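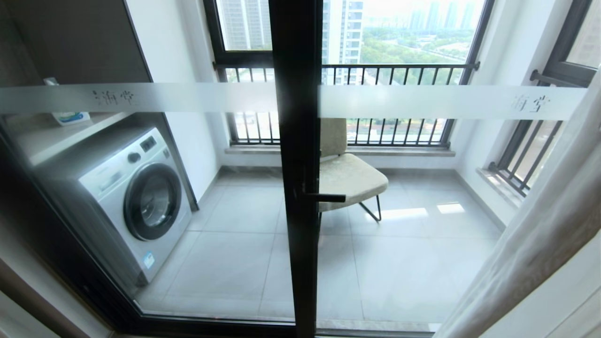
Leonie Weidemann wrote in after the February session that she opens her windows every single morning and still finds water on the sills, so what is she meant to be doing differently?

Talks and handouts > Home and heating

Dec 28, 2020 | Ivone Rezende

Speaker notes: Damp in winter flats
Winden tenants' evening

Start with Leonie's question. Ask for hands: who has water on the glass in the morning? Leave time for this, people like to tell you which room.

Slide 2. Where the water comes from. Breathing, cooking, showers, washing hung up to dry. A household can put up to 9 litres a day into the air. Say it slowly. Hold up the one-litre bottle.

Slide 3. Warm air carries more water than cold air. When it meets a cold surface it drops some of it. Glass first, then outside corners, then the wall behind the wardrobe. Skip the graph if the room is restless.

Slide 4. Answer to Leonie. A window on the tilt all morning cools the wall and changes the air slowly. Open wide for 8 minutes, two windows opposite each other if you have them, then shut. Do it again in the evening. Radiators down while the windows are open. Remember to say that a bedroom needs it before breakfast, and that kitchen doors stay shut while cooking.

Slide 5. Curtains. Long ones that hang over a radiator send the heat up the glass and leave the room cold. Thick ones closed all night keep warm air off the pane, so the pane gets wetter. Pull them back first thing. Thin ones matter much less, but still leave a gap at the bottom.

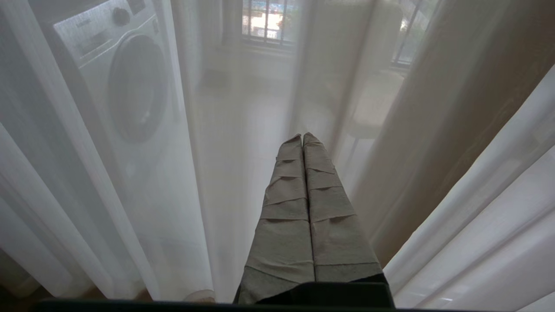
Slide 5: sheer white curtain.

Slide 6. Furniture. Leave a hand's width between the wardrobe and an outside wall. Someone will say they have no space. Suggest swapping it with the bed.

Slide 7. Mould that is already there. Small patches can be wiped off, gloves on, window open. Large ones go to the landlord in writing, with the date. Copies of the letter are on the side table (200 printed, take spares for neighbours).

Questions. If the dehumidifier comes up, say it helps but does not replace airing.

Last updated by Ivone Rezende: slide 4 reworded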